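Dusty leaves and pot on a tall plaited-trunk plant at work, what to use?
Posted in Houseplants > Offices and shared spaces

We have a tall plant in the corridor at work, the kind with the woody stems woven together and long narrow leaves at the top. It stands on the floor in a round black pot, right by a door with a keypad. The leaves have gone dull and there is grey dust in all the gaps of the trunk. The building firm (Cozma) does the floors but not the plants, so it falls to us.

Someone has given me a blue microfibre cloth for it. Is that all right on leaves, or will it scratch them? I would also like to know if leaf shine spray is worth buying. The ceiling is open with ducts in it, and I suspect that is where the dust comes from.

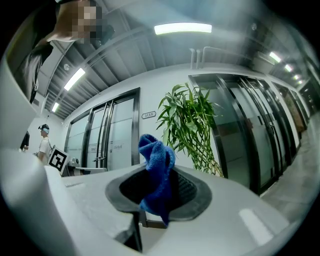 The blue cloth, bunched up

I can do it on Thursday before people are in, so an answer by then would help.

tilham_61

Microfibre is fine. Use it damp with plain water, wrung out well, and hold your other hand flat under each leaf so it doesn't crease. Go from the trunk end out to the tip. Rinse the cloth when it goes grey or you only move the dust along.

I would skip the leaf shine. It leaves a film and the next lot of dust sticks to it.

For the plaited part a cloth won't get into the gaps. I use a dry 12 mm paintbrush first and wipe afterwards. Start at the top, as most of what you knock loose comes down into the pot. Do the pot last, including the bit near the floor, which picks up mop marks. 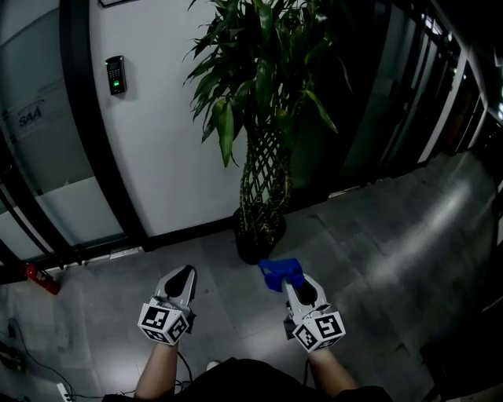
Despina Hodoroagă
Plant care contributor, 467 replies

Two more things. If the floor is shiny tile like ours, put an old towel round the pot before you start, because drips are slippery and people will be coming through that door. And don't pull at the leaves that hang low over the pot. If one is brown all the way along, cut it off with scissors close to the stem. If only the tip is brown, trim the tip and leave a thin brown edge - cutting into the green part just makes a new brown tip.

Wash the cloth without fabric softener.

marl572

We just put ours in the shower twice a year. Depends how heavy it is I suppose.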